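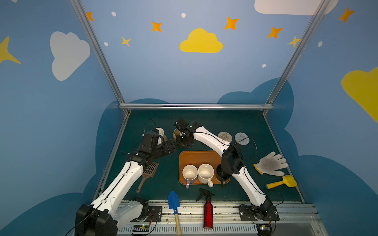 New on the audiobook shelf at Pudport Library
5/26/19

It has been a good month for listeners of all ages, and we're very pleased to say that the children's audiobook shelf (the one beside the big radiator, for those who haven't been in since we moved things about) has grown again. There are now 233 titles to borrow on disc, and a good many more through the library app, so if you have a long drive coming up over half-term, do come and have a rummage before the best ones go!

The one we've been pressing into everybody's hands is The Lamp Boat to Arain, a story for listeners of nine and up. Pandar is twelve and has lived all her life on a river ferry with her grandfather, and when he is taken into hospital on the mainland she decides, without telling a soul, to bring the boat down to him by herself. She has a tin of biscuits, a chart with the bottom corner missing and a very bad-tempered goose. We won't say any more about the goose, except that several of our younger borrowers have asked whether there will be a second book about him.

What we loved most was the reading itself. It's unhurried and rather gentle, and the grandfather's voice in the early chapters is so well done that you find yourself missing him once Pandar is out on the water. There's a chapter in the fog, about halfway through, that had one of us sitting in the car outside the supermarket for a good twenty minutes with the frozen peas on the passenger seat. The middle does wander a little – there is rather a lot about locks and how they work – but children who like to know how things are done will be perfectly happy with that, and the ending is worth waiting for. It runs to nearly 459 minutes, so it should see you to Cornwall and some of the way home again.

For smaller ones we'd suggest Holow and the Moon Kettle, which comes as three short stories on a single disc and does very nicely at bedtime. Holow is a mole, he is frightened of nearly everything, and he sings. The songs are short, though you may well find yourself humming them at work.

Audiobooks are free to anyone under sixteen and can be kept for three weeks, with renewals at the desk or over the telephone. Families borrowed 2,524 of them last year, which pleased us no end. If a disc skips or sticks, please tell us when you bring it back and we'll give it a clean or find another copy. Requests for new titles can go in the green book by the door.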